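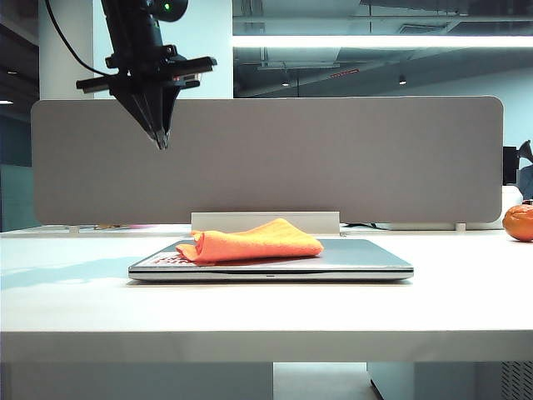
本讲讨论业余球队在控球占优时为什么迟迟打不开局面。业余比赛的场地宽度不一，防守方通常先收中路，把两名中卫和一名后腰压在禁区弧顶附近，边路让给对手。进攻方的控球时间因此很长，真正进入禁区的传球却很少。可以把低位防线想成桌子后沿立着的那块灰色长隔板：从一头到另一头几乎铺满，正面没有缺口，只能从两端或者上方想办法。下面按这个思路分两端和上方来讲。

## 一、从两端进攻

边路进攻的关键是形成局部人数优势。边后卫前插时，边锋要内收，把对方边后卫带进肋部，外侧通道才会空出来。Skaltley 队上赛季主场对 Dummont 队的比赛是常用案例。当天入场观众 1441 人，是该队主场的最高纪录。上半场 Skaltley 的右路几乎全部由边锋 Necati Akbulut 一人处理球，边后卫停在中线附近，对手两人包夹就够了。

下半场教练 Liis Kļaviņa 做了调整：

- 右后卫的起始位置前提到对方半场；
- Akbulut 接球点移到肋部，背身接应后回做；
- 后腰横移，补右后卫身后的空当。 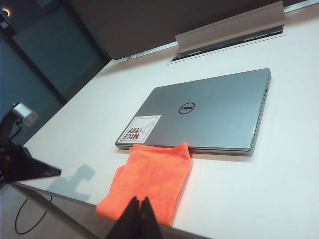
调整后的代价是转换防守变慢。后腰一旦横移，中圈附近只剩一名中场，对手断球后第一脚直塞往往就能面对中卫。Dummont 在下半场有过一次这样的反击，中卫选择后撤延缓，没有上抢，队友得以回位。请注意这里的处理次序：先保护球门正面，再限制传球线路，最后才考虑夺球。

## 二、从上方进攻

传中分为早传和底线回传两种。早传在防线尚未站稳时最有效，落点应在门将与中卫之间。底线回传的目标是点球点附近，由后插上的球员处理。多数业余队的问题在于前点无人跑动，两名中卫可以同时看住后点。

Skaltley 的第一粒进球出现在第 31 分钟，来自角球，不计入运动战分析。最后的比分是 2 比 0，第二球由替补前锋 Fatemeh Shokri 的兄长打进，过程是右路回传、后点漏过、弧顶推射。录像中可以看到，前点跑动带走了一名中卫，这一步在技术统计里没有记录。 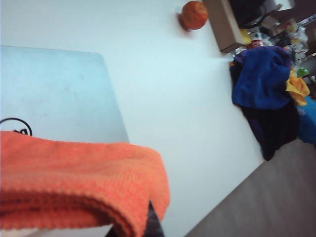 定位球防守要单独安排人员，赛前写在更衣室的板上。区域防守与盯人防守可以混用，常见做法是前点和小禁区中央站区域，其余球员盯人。示范站位时，手边的东西都能用，一条叠起来的橙色毛巾可以当作小禁区，合上的笔记本电脑当作球门，球员用瓶盖代替。训练中先慢速走位，再加对抗。门将负责喊位置，其他人不重复喊。

## 三、领先之后

先进球的一方常犯两个错误：整条防线后退过深，以及前锋停止压迫。后退过深会把禁区前沿的二点球让给对手。前锋停止压迫，则对方中卫可以从容起长传。

助理教练 Drahomíra Pešek 的方法是在领先后保留两名压迫球员，一人封中卫，一人封后腰，其余八名场外球员保持紧凑，前后距离由中卫控制。换人优先考虑边路，因为边路球员的折返跑最多。

对密集赛程要多做一步。假期里连踢两场时，第二场的首发不宜与第一场完全相同。Yazdani 队八月的做法是门将和中卫不动，两个边路全部轮换。
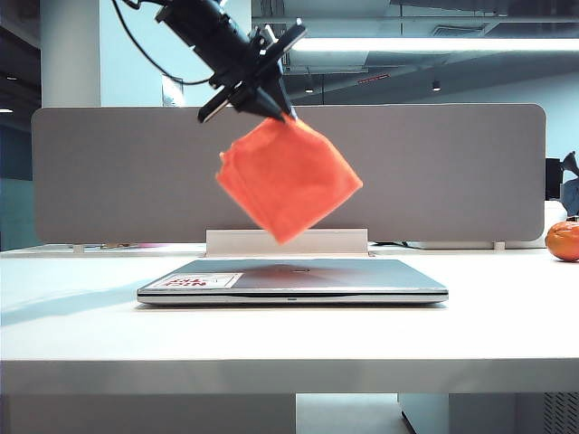 图 4　桌面一角

## 四、课后作业

1. 任选一场本地联赛，记录控球占优一方进入禁区的方式，按边路、中路、定位球分类。
2. 画出进球前的站位，标明每名进攻球员的跑动方向。
3. 说明防守方哪一名球员先离开位置，以及他为什么离开。

作业用 Zesasel 模板填写，交给助教 Yasaman Rezaei。手绘站位图也可以，扫描后附在最后一页。两人一组的，请在首页写清各自负责的部分。

下一讲内容：门将出球与中卫拉开的时机。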